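**Members' Evening: Still Life from the Low Countries**

The fall members' evening is on Thursday, October 26, 2023, from 6 p.m. until the galleries close at 9. It is given over to the new still life exhibition on the second floor, which brings together 50 paintings of kitchens, market stalls and laid tables. Most come from our own stores and have not been on the wall since the building was rewired. Another 12 are on loan from the Van Acker collection and will go home when the show ends.

Your membership card gets you in, plus one guest. Please book even if you plan to come late, as the second floor has a limit on numbers and the desk will not be able to add names on the night. Family members can bring children under 16 without booking them separately.

Curator Frans Verstraete will give two short talks in Gallery 4, at 6:30 and again at 7:45. They are the same talk, so there is no need to come to both. He will speak about how the painters built up a table on canvas: which objects were kept in the studio and used again and again, which were copied from drawings, and why a peeled lemon turns up so often beside a pewter plate. He has asked that people hold questions until the end, when he will stay in the room for as long as there are any.

The Family Table will be open in the Learning Room on the first floor for the whole evening. Drawing boards, paper and soft pencils are provided. Wet materials are not allowed in the room on members' evenings. 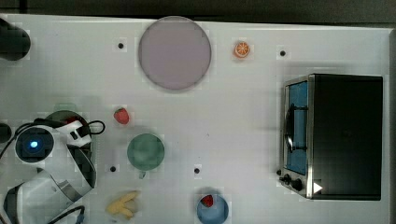 *A toy strawberry and orange slice with a round plate, Learning Room.*

Children can draw what is set out or move the things about and make their own arrangement first. Finished drawings may be left in the tray by the door if you would like them pinned up on the landing, where they will stay through November. Write a first name and age on the back. We can't mail drawings home, so please collect them from the front desk by the end of that month.

Food and drink are in the Ernano Café on the ground floor. The set supper is soup, bread and cheese for $19, with a smaller plate for children at $12. Order at the counter when you arrive and choose a sitting at 6:15 or 7:30. The café will also be open for coffee and cake without a booking. Nothing can be carried up to the second floor, including water bottles, which can be left at the coat check. 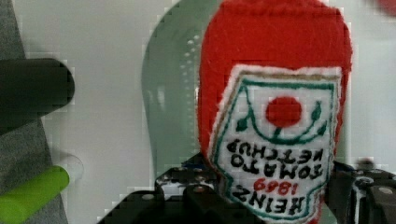
The exhibition catalog will be on sale in the shop at the member price for the evening only. It has full-page plates of all the paintings, an essay by Verstraete on the Van Acker loans, and a short section by our conservation studio on the cleaning of the large fish stall picture that hangs at the end of Gallery 5. That painting took almost 2 years to treat, and anyone who remembers it from the old stairwell will find it a good deal brighter. The old frame has been kept, with repairs to the lower left corner.

Music will be provided by the Pirkatero Trio, playing on the landing between the talks. There are a few benches there but most people stand. If you need a seat, ask any gallery assistant for a folding stool.

Getting here: the east parking lot is closed for drainage work, so use the north lot and come in by the Jevico Wing doors. The elevator to the second floor is directly ahead as you enter. Step-free access is available throughout except for the mezzanine print room, which will be closed.

To book, call the membership desk on any weekday between 10 and 4, or use the members' page of our website. Have your membership number ready. If you can no longer come, please let us know so that your place can go to someone on the waiting list.

Members who can't make the evening can see the exhibition free during normal opening hours until it closes in January.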